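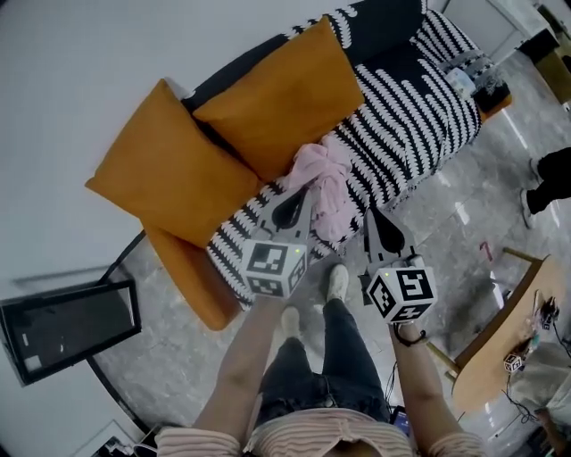
Search this site
Type and press Enter

About us

6 December 2022
By Tamara Buzatu

Perkex is a small upholstery workshop and evening school in Zusville. We repair sofas, armchairs and dining chairs, and we teach other people to do the same work at home.

The workshop was opened by Teodor Furtună, who learned the trade from his uncle. In the first years he worked alone in one room behind a bakery. Later Irina Hodoroagă joined him for the sewing, and then came Cyrill Egger, who repairs the frames and the springs. Now we have 4 permanent workers and a shop floor of 231 square meters at 9 Plondero Street, with a door wide enough for a corner sofa.

The school started by accident. Customers were staying to watch and they asked many questions, so Teodor put out some chairs and began to explain. Today Bianca Dinu leads the courses. The beginner course has nine evenings, and each student brings one seat of their own. We ask you to please not bring a leather piece for the first course. Leather does not forgive a wrong needle hole.

In our fabric room we keep over 501 samples, most of them wool, cotton and linen. You may borrow up to four samples and look at them at home in the evening light. Please return them in the same week.

We do not sell new furniture. If your sofa is too damaged to be worth the repair, we will tell you this before we take any money.

The workshop is closed for the last week of December. For the Crăciun holiday orders, the list is already full.

Contact | Courses | Prices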